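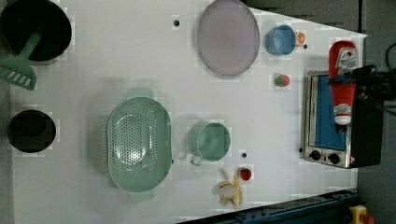
Overhead view, kitchen cell. Ketchup bottle in the gripper, over the toaster oven.

Ristholm kitchen cell - setup notes

Covers the Ristholm table only. For the Iltora cell see its own README, the offsets are different, don't copy them over.

Contents
3,192 episodes, 34 tasks. 269 episodes flagged in flags.csv, mostly late grasps. Task 33 has no language label yet - will fix.

Start of day
Release the e-stop (yellow housing, red button, beside the rail). Home the arm before anything goes on the table. Check the cable by the wrist has slack through the full reach - it snagged twice in March.
Wipe the table. White top shows every smear and the overhead colour check fails on it.

Props
Pots to the left side, oven on the right. Colander, plate, cup, mug and toy food go wherever the layout sheet says. Don't cover the small black dots if you can help it, makes re-registering a pain.
Oven stays unplugged. Door and knobs are for motion only.

Gripper
Finger pads swapped every second Tuesday. Spares in the Prilivari drawer. Tighten by hand then a quarter turn, no more, the threads are soft.
Squeeze bottles: use the low force preset. Default dents them and teh width reading drifts after.

Known issues
- Glare off the oven metal in the afternoon, blinds down
- Ngui logger drops the first second if started before homeing
- Rail bolts work loose, check weekly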